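Plodura Table Arm Trainer
Set-up guide, section 4: Loading a room and running the first pick

This section assumes the Plodura software is installed and your Starnel license key has been entered. If it has not, go back to section 3. You do not need the physical arm for anything in this section. All work is done in the simulator.

Before you start

Close any other program that uses the graphics card. The high-rise room has a large outdoor background and takes longer to load than the plain rooms. On a computer with 8 GB of memory, set Background Detail to Low before opening it.

4.1 Load the room

1. Open Plodura and select New Session.
2. Under Rooms, choose High-Rise. The status bar reads "Loading" and then "Ready."
3. Do not press Start yet. If you start before the status bar reads "Ready," the table may load without its collision surface and the block will fall through it.
4. Under Objects, choose Block, Small. Leave the color as it is.
5. Under Arm, choose Table Mount. The other mounts are covered in section 6.

Note: The room, the lighting and the background have no effect on how the arm moves. They are there to test camera-based programs against different surroundings. If your program does not use a camera, pick the Plain room and save the loading time.

4.2 Check the view

1. Press V to switch to the overview camera.
2. Hold the right mouse button and drag until the arm, the tray and the block are all in view.
3. Click Save View. You can store up to 4 views per session. 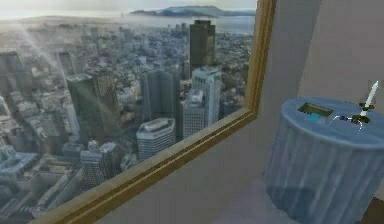
4. Press G to show the grid. The grid lies flat on the tabletop. If it floats above the table or cuts into it, click Reset Table and check again.
5. Press G again to hide the grid before you record. Grid lines are saved into recordings and cannot be removed later.

4.3 Run the first pick

1. Set Speed to 2. Higher settings are locked until the first pick has been completed.
2. Click Home Arm and wait for the arm to stop.
3. Click Start. The arm moves over the block, lowers, closes the gripper and lifts.
4. When the lift is finished, click Release. The block drops back to the table.
5. Click Save Run and give the run a name.

Caution: Do not connect a physical arm while a simulated run is in progress. The controller sends the same commands to both, and a connected arm will move without warning. Stop the run, close the session and then plug in the cable.

If the pick fails

Gripper closes beside the block: the block was moved after the session was loaded. Click Reset Objects and run the pick again.

Arm stops halfway and the status bar reads "1324": the arm has reached a joint limit. Click Home Arm, then move the block closer to the base.

Picture is slow or jumps: set Background Detail to Low and turn off Shadows.

To continue with your own programs, go to section 5.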